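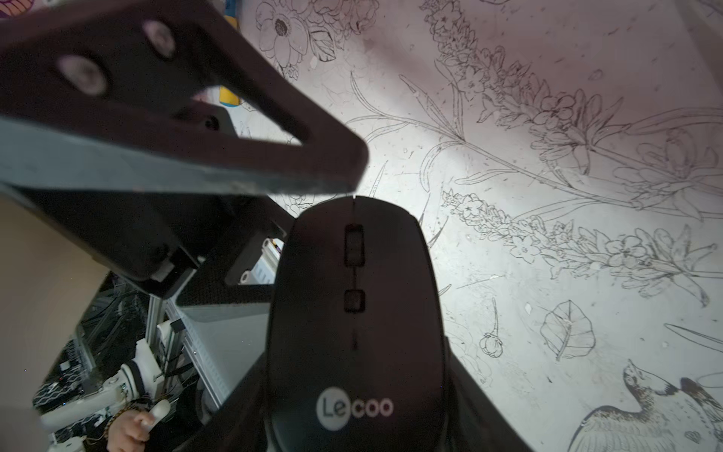 The view from the wrist camera during a mouse demonstration at Ustent, with the operator's hand on the grip.

Teaching a robot to pick up a computer mouse

18 Apr 2019

Ustent has spent the past year recording people as they guide robot arms through small desk jobs. The operator takes hold of a grip, the gripper goes where it is told, and everything is saved: joint positions, gripper opening and the picture from a camera at the wrist. The recordings are then used to train a program called Brusent, which tries to do the same job with no one at the controls.

We spoke with the engineer who runs the recording sessions. She asked us to leave her name out and to keep the talk to the work.

The current task list is made up of things found on any desk. The mouse was added in November, after the team had finished with cups and boxes.

"A box tells you where to grab it," she said. "It has flat sides. A mouse is rounded nearly everywhere, and it's low. If you close the fingers a little too high, they slide up over the shell and you have nothing. New operators do that for most of their first morning."

The task is simple to write down. The gripper comes in above the mouse, opens, drops to the table, closes on the two sides, lifts, and sets the mouse down in another spot. The engineer said a practiced operator can finish one in well under a minute. The set for this one task now holds 2,774 recordings, and the team had planned on 2,000.

"We went over because the early ones were too much alike," she said. "The same two people did them, and they always came in from the same side. Brusent learned that side very well. Turn the mouse a quarter turn and it was lost."

The fix was to change the starting position every time. Operators now turn the mouse, move it around the work surface and begin with the arm in different places. They also change what is underneath. One of the surfaces is white with black line drawings of flowers, branches and birds.

"A plain table is too kind," she said. "A black mouse on a plain white table, anybody can find that. On the drawings there are dark lines going everywhere, and the program has to work out which dark thing is the one you can lift. It did badly at first. It would head for a flower."

She spent some time on the wrist camera. It rides with the gripper, so a finger takes up a good part of the view whenever the hand is near something. Visitors often ask if that spoils the recording. Her answer is that the finger is the most useful thing in it.

"You want to see the tip and the object together," she said. "That gap is the whole job. A camera on the ceiling can tell you the mouse is over there. It can't tell you the finger is about to land on the scroll wheel."

Landing on the wheel or the buttons is one of the mistakes the team marks by hand. A recording with a mistake isn't thrown out if the operator notices and corrects it. Those are kept in a separate group, and she would like to have more of them.

"If you only show it perfect runs, it has no idea what to do the first time it's off by a finger's width," she said. "People fix small errors all the time without thinking. We need that on record too."

Operators work in blocks of 55 recordings and then take a break. The limit came from looking at the data from Novska, an earlier project at the company, where sessions ran longer. Toward the end of those sessions the movements got faster and rougher, and the training results got worse with them.

"Your hand gets tired before you know it," she said. "You're holding the grip, you're watching the fingers, and you start to cut corners. You close before you're all the way down. We could see it in the numbers before anybody complained."

New operators get 5 practice blocks that are not used for training. After that, their recordings are checked against the rest of the set. She does not ask them all to move in the same way. Some come straight down and some come in at a slant, and both are fine as long as the motion is steady.

The next task, which goes by the name Heo inside the team, asks the arm to pick up the mouse and put it on a pad facing the right way. That means the program has to tell the front from the back. Recording has started, but she would not say when she expects it to be done.

"The picking up part we mostly have," she said. "The turning is new. Ask me again when we've got a few hundred."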